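Janis Introductory Robotics Program
Unit 4 Handout: Approaching and Grasping a Household Object
Read before the February practical session

Purpose of the unit

Students have so far moved the arm between fixed positions on an empty board. In this unit the arm works with an everyday object and is guided by what its cameras see. The object is the decorated mug from the Flisoston household set. Each group completes the exercise at a home workstation and submits its recordings with a written log.

Views from the arm

Recordings from the arm are seldom level. The horizon turns with the wrist, and students should learn to read a tilted view before they attempt to steer by it.
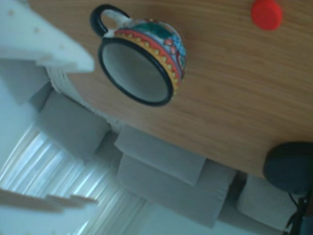

Figure 1. Mug on the table, tilted view.

Begin by finding the rim. A dark rim against a pale interior is the easiest edge to follow, and it holds its contrast when the rest of the view is soft. Note where the handle lies in relation to it. Record both in the log before moving any joint.

Background and clutter

A home is a busier place than a laboratory bench. Cushions, curtains and daylight all compete with the object, and a detector trained on plain backgrounds will often favour the wrong shape.

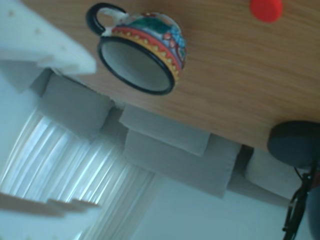
For this reason the Hofstetter practice set contains 921 views, of which 479 are set aside for testing. Groups must not tune their settings on the test portion. Any group found to have done so will be asked to repeat the exercise with a new object.

Setting up the arm

Clamp the base firmly to the table and check that it does not rock. Trace every servo cable along its full length with the power off. Cables need enough slack for the elbow to fold and unfold, but a loose loop must never lie in the path of the gripper. Keep hands clear once power is on.
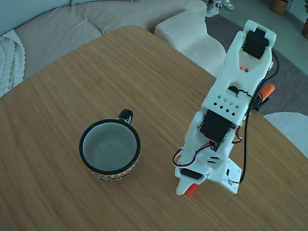

Start each run with the arm folded, and return it there at the end. The Anness control software stores this as the home position. Run the joints at 35 per cent speed until the supervisor has signed the log.

The approach

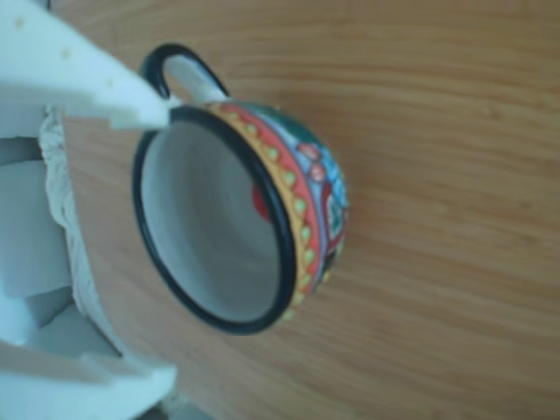
Kaisu Saarinen
Program Coordinator and Lecturer, Unit 4

The last part of the movement decides the grasp. Bring the fingers in slowly and stop short of contact. Compare the position of the fingertip with the rim and the handle, then correct the wrist angle before closing. A finger that meets the handle first may turn the mug — log this as a failed attempt, even if the mug is later lifted.

Submission

Hand in one complete recording, the signed log and a short paragraph on the attempt that gave the most difficulty. Late work is accepted only by prior arrangement with the coordinator.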